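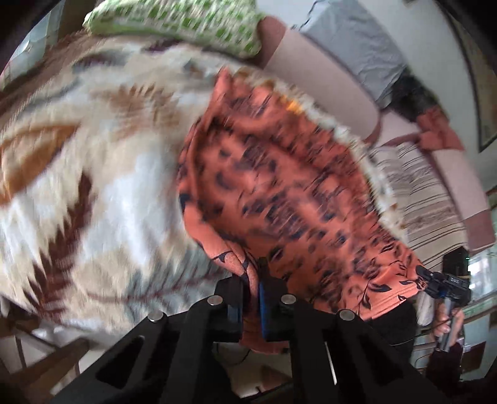 Folding Clothes on a Soft Surface: Project Report

Household Textiles module, Sultthorpe
Submitted 14 November 2019

1. Introduction

Most folding instructions assume a table. The ones we were given at the start of the module began with "lay the garment on a flat, firm surface", and every drawing in the handout showed a clean rectangle with nothing under it. At home a lot of people fold on the bed, because that is where the washing gets tipped out and where there is room. My project looked at what changes when the surface is soft, and in particular when it is a thick, fluffy blanket.

I chose light printed clothes for most of the work, such as the coral-orange one with the dark leaf print. Thin cloth shows the problem more clearly than jeans or towels do.

2. Aim

The aim was to find out whether a light garment can be folded as neatly on a blanket as on a table, and if not, which part of the fold goes wrong. I also wanted to write a short method that could be used in the shared laundry room at Salem, the residence where I live.

3. Materials

Twelve garments were used, all tops or other light clothes that had already been washed and dried. I did not include anything with a lining.

The two surfaces were a bare kitchen table and a patterned blanket with leaf shapes on it, spread over a bed. The blanket is thick and its pile is long enough to lose a button in.

For the finished size I used a Rivura folding card, a stiff rectangle that goes on the back of the garment while the sides are brought in. The storage box was a Pronura drawer insert, which the folded clothes had to fit without being pushed down.

4. Method

Each garment was folded on the table first, then shaken out and folded again on the blanket. The steps were the same each time.

Lay the garment face down and find the hem.

Pull the cloth out sideways from both sides until it lies straight.

Smooth from the middle to the edges with a flat hand.

Place the card below the neckline, fold in one side, then the other.

Slide the card out and fold the bottom up twice.

After each fold I compared the edges with the card and wrote down whether the garment fitted the insert. I gave each one a mark of neat, acceptable or poor. I did all the marking myself, so it is only one person's opinion.

5. Results

On the table, all the garments fitted the insert and none was marked poor. On the blanket, two did not fit, and several more went down from neat to acceptable.

The trouble began early, at the second step. On a table the cloth slides when it is pulled and then stays where it is put. On the blanket it dragged on the pile. The side being pulled came out straight while the other side rolled over on itself into a thick fold, and a point of cloth was often left standing up in the middle. Smoothing by hand did not always remove it, as the hand sank in and pushed a new wrinkle along in front.

The second difficulty was seeing the edge. I had not planned for this. With a busy print on top of another busy print, the outline of the garment was hard to follow, and with leaves on both it was worse. The stitched hem was the most reliable guide, as the seam lines run straight whatever the pattern is doing. I started using the hem to line up the card partway through the blanket folds, which means the later garments had a small advantage over the earlier ones.

Hem height was a problem on both surfaces but was easier to correct on the table.

6. Changes to the method

I made two changes and tried them on the garments that had done worst.

The first was to lift the garment clear of the blanket, hold it taut between both sides and lower it hem first. This avoided most of the dragging. The second was to put a pillowcase down flat over the blanket before starting. A plain one is best. With the pillowcase, both of the garments that had failed went into the insert – one of them was still only acceptable.

7. Discussion

The blanket did not make neat folding impossible. It made the pulling and smoothing steps slower, and any mistake there carried through to the end. Once the sides had been folded in over the card, the surface mattered much less.

The card helped more on the bed than on the table. It gave the cloth something firm to fold against, although it tipped if it was leaned on.

I would change the order if I repeated this. Folding on the table first every time meant the cloth already had light creases in it when it reached the blanket. Half the garments should have started on the bed. A second marker would also help.

8. Method sheet for Salem

Put a plain pillowcase over the blanket. Lift the garment, hold it taut and lower it hem first. Line the card up with the hem and ignore the print. Fold in the sides, take the card out, fold up from the bottom.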